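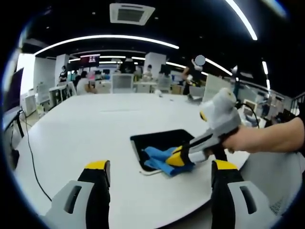 Shared tablets at our office get wiped down between users now. Started 20th January. A few people asked how we do it, so a short thread.

We have 23 tablets on the floor and they go through a lot of hands. Maritza Usuga kept the old sign-out sheet, and under remarks the word "sticky" came up 9 times in October. That was enough for me.

Cloth first. We use plain microfiber, bought in a bulk pack from Gallardo. Paper towels leave lint along the rim and I stopped buying them.

Screen off before you start. Smudges show up much better on a black screen, and you don't open 7 apps by accident.

Lay it flat on the big white table. Holding it in one hand and wiping with the other is how we cracked the one from the Trurkton order.

Bunch the cloth up, press down, and go in one direction. Then turn it to a clean side and do the edges. Most of the grime is where the glass meets the rim.

Spray goes on the cloth, never on the tablet. Damp, not dripping. Keep it away from the charging port.

Unplug the cable if you can. If it's short you end up dragging it through whatever is on the table.

Chiến Hoàng asked about the Tramach wipes. They work fine but they leave streaks on our screens and you have to go over it again with a dry cloth - so I'd skip them.

Cloths go in the bin under the sink at the end of the day. Warm wash, no fabric softener. Softener makes them smear.

Backs and cases get done too, but only once a week. The Pluvadby cases come off easily. The older ones don't, and I leave those on.

Still looking for a decent way to get label glue off the back of a tablet. Rubbing alcohol took some of it. Open to suggestions.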